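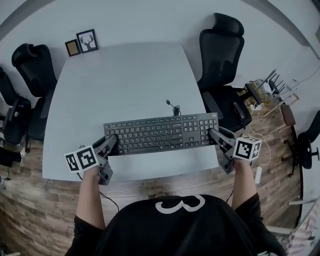 Black keyboard held at both ends on a light gray table.

Ridlow 17 Car Window Mount for Spotting Scopes

Item no. 529
Made by Ridlow
Page revised 2021-10-14

The Ridlow 17 clamps to the top edge of a partly raised car window and carries a straight or angled spotting scope for viewing from the driver's or passenger's seat. It is intended for refuges, shoreline roads and farm tracks where birds will hold for a stopped car but flush when a door opens. It replaces the older Mirnach head, which used the same clamp body with a plain ball joint.

Clamp

The clamp is a two-jaw design in cast aluminum. The outer jaw is fixed. The inner jaw travels on a steel screw and is turned from inside the car with a wing knob. Both jaws are faced with replaceable rubber pads, 4 mm thick. Glass from 3 mm to 8 mm can be held. Laminated side glass is acceptable if it falls within that range.

Lower the window until 10 to 15 cm of glass remains above the door seal. More exposed glass than this lets the scope swing with every movement in the seat, and above 45x the image will not settle.

The mount should not be used on frameless door glass.

Head

Two-way fluid head with separate tension for pan and tilt. Pan is a full turn. Tilt is 60 degrees up and 35 degrees down, which covers ducks close in below a causeway as well as a hawk on a utility pole. The handle can be fitted on either side. A third knob sets the head level against the slope of the glass and should be locked before the scope is attached.

The plate is 38 mm wide with a 1/4-20 screw and an anti-twist pin. The pin can be removed with a 2 mm hex key for scope feet without a matching hole.

Specifications

Weight with plate: 529 g
Height, base of clamp to top of plate: 173 mm
Length of handle: 319 mm from the pivot
Maximum load: 2.5 kg
Operating range: -20 to 50 °C
Finish: matte dark green
Supplied with: plate, hex key, spare pads, cloth bag

Fitting

1. Stop the engine. Vibration at idle is visible at any power above 30x.
2. Lower the window to the height given above.
3. Wipe grit from both faces of the glass.
4. Set the outer jaw over the edge and tighten the wing knob by hand. Do not use pliers.
5. Level the head and lock the leveling knob.
6. Attach the scope with one hand under the objective end until the plate clicks.
7. Set the tilt tension so the scope stays where it is left.

Remove the scope before driving, opening the door or moving the window in either direction.

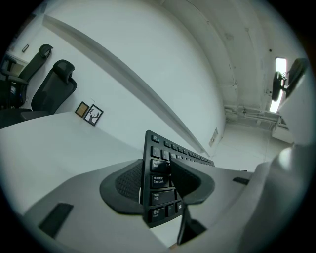
Use as a fixed mount

With the optional Cakwood adapter (sold separately) the head can be taken off the clamp and screwed to a wooden rail up to 50 mm thick. The adapter suits blinds with a viewing shelf. It is not weatherproof and should come indoors between visits.

Care

Rinse in fresh water after use near salt. Dry with the jaws open. The fluid cartridges are sealed and take no oil. Pan action is stiffer in the cold; owners who count waterfowl in January should leave the pan knob half a turn looser than usual.

Replace the pads when the tread can no longer be felt with a fingernail.

Owner notes

"Used from a pickup with an 80 mm angled scope. Straight scopes are easier from the driver's seat, but this works if you sit up. No creep on tilt." Wayne Penrose

"The bag is too small with the handle attached. Head is good. I read leg bands on gulls at 60x with no wind." Apinya Onsri

"Check your rain deflectors. I had to take mine off." Jhonatan Espinoza

Parts and service

Pads, plates and wing knobs are stocked. Heads are serviced at the Meesuk workshop under Kittipong Rattanakul. Send the head only, without clamp or plate, and include a note of the fault. Units sold under the Mirnach name are accepted for service, but their ball joints cannot be exchanged for the fluid head.

Warranty is five years on castings and two years on cartridges. Pads are not covered.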